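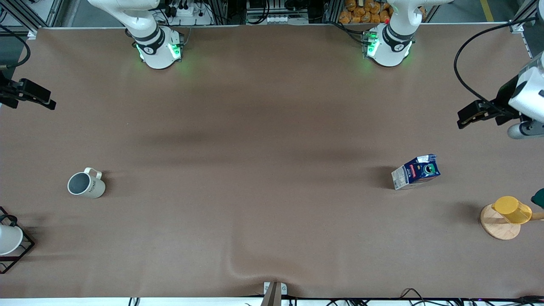

Okay, I've been promising my mother-in-law's neighbors (and about half of my book club) that I'd write down how I wrap things in brown paper for the mail, so I'm finally doing it. Get a cup of something warm, I do go on.

I came to this late. For most of my life I was a gift bag person, and not a proud one. Then we moved to Trulton, my sister stayed put in Mokmont, and suddenly every birthday and every holiday had to go through the post office.

My teacher, if I can call him that, was Vichien Ruangrit, who ran the framing shop on Kandley Street until he retired. I took in a little watercolor that had to go to my aunt and he wrapped it right there on the counter while telling me about his tomatoes. I forgot to listen about the tomatoes. I just watched his hands.

So, the first thing I learned from him is that you let the paper rest. It's been on a roll its whole life and it wants to go back. I cut my piece the evening before, lay it out with the curl facing down, put a few cookbooks on the corners and go to bed. By breakfast it's so much easier to get along with.

Second thing: box in the middle, and measure with the box itself. Roll it over once, all four sides, and then leave yourself 2 extra inches. I used to leave a great big flap "to be safe" and ended up with ends as thick as a dinner roll.

And crease everything with your thumbnail before any tape comes out! Every edge. Go along slowly. If you have a bone folder from some old scrapbooking phase, use that, but I've also used the back of a butter knife and the parcels didn't seem to mind.

A word on tape, because I've had opinions about tape for years and very few chances to share them. The paper kind you have to moisten is my favorite. It holds beautifully and it looks right. I dampen mine with a kitchen sponge on a saucer – a barely wet one. Too much water and the paper puckers, and there's no ironing that out (I have tried ironing it out).

String is where my family divides. My sister loves string. The lady at our post office doesn't, and I can see her point, she says it catches in the sorting. What I do now is wrap the present inside with string, bow, sprig of rosemary, the whole performance, and then put it in a plain box for the trip.

For the insides I save everything. Tissue, the crinkly stuff from shoe boxes, old sewing patterns. My nephew once got a jar of plum jam wrapped in 15 pages of a seed catalog and he told me he read the catalog first. He's nine. I've never been so pleased.

If you're mailing jam, by the way, put the jar in a bag, tie the bag, and then start wrapping. I'm not going to tell the whole story of the Simanjuntak parcel, since they've been very gracious about it, but it was strawberry and it was June.

Addresses: write it on the paper before you wrap if your handwriting slopes like mine does. You can rest your whole arm on the table and take your time. I use a fat black marker, block letters, and I put a second copy of the address on a card inside the box. Vichien did that with every single frame he sent out.

Decorating! Brown paper takes almost anything. My daughter did potato stamps one year, little white stars, and we had stars on the cutting board for a good while afterward. White pencil is lovely too. I stay away from glitter entirely now, for the sake of my marriage.

A few of you asked where I buy it. I get the wide roll from the hardware store, over with the painting supplies, and it lasts me a very long time. I cover the kitchen table with it when the kids are over for crafts, I line drawers, I put it down under the boots in winter. If you only mail a couple of things a year, please just cut open grocery bags and use the plain side. My grandmother never did anything else.

Oh, and save the paper when a parcel comes to you! I slit the tape with a paring knife, fold the sheet, and keep it behind the ironing board. There's one piece that has gone back and forth between my sister and me so many times that it's soft as a pillowcase, with old addresses crossed out all over it. She has it at the moment. I expect it'll come home with something from her garden in it.

I think that's most of it. I have a box of mittens and a fruitcake to get out to Mokmont this week, so the cookbooks are coming down off the shelf tonight. If you've got a good way of wrapping something round, please write and tell me, I've got a teapot to send and I've been putting it off.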